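October. Out in the shop by 8 with coffee. Plan for the day was to get both grippers working on cloth before changing anything else on the build. The pads are the part I keep putting off. The screws are fine, but the pad edges are worn at the bottom and one is starting to fray.
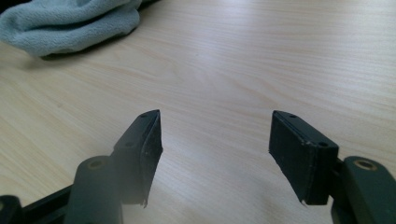 Lacey says to stop babying the pads and print a new pair in something softer, and she thinks the corner will go first on any shape I draw. She wants me to try the Dunmore filament. I have 80 grams of it left, enough for one set if nothing fails.

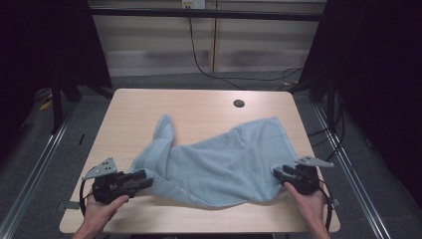 Spent most of the morning on cable routing. The old run was too short and tugged at the connector, so I ordered longer leads from Getora, 2 of them. With a gripper at each end of the towel and the middle sagging between them, I still had slack down both sides, so the length I picked should do. Need to write the part number on the shelf bin before I forget.

After lunch I worked on closing the jaws evenly. The Plesto log is up to 2,081 lines and I only understand half of them. Set the close value to 510 and left it there.

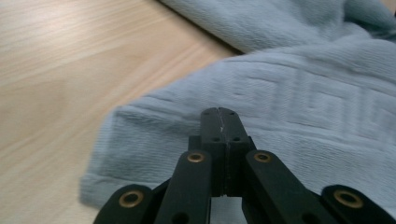

Jaws closed, down by the patterned border.

Wayne called at 4 about the bench space. Told him I need it through the end of the month. He can have the drill press side.
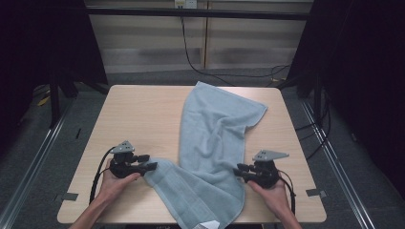 Both grippers at the table, towel in between.

Still to do: pads, bushings, sweep up. Ask Lacey what temperature she prints the Dunmore at.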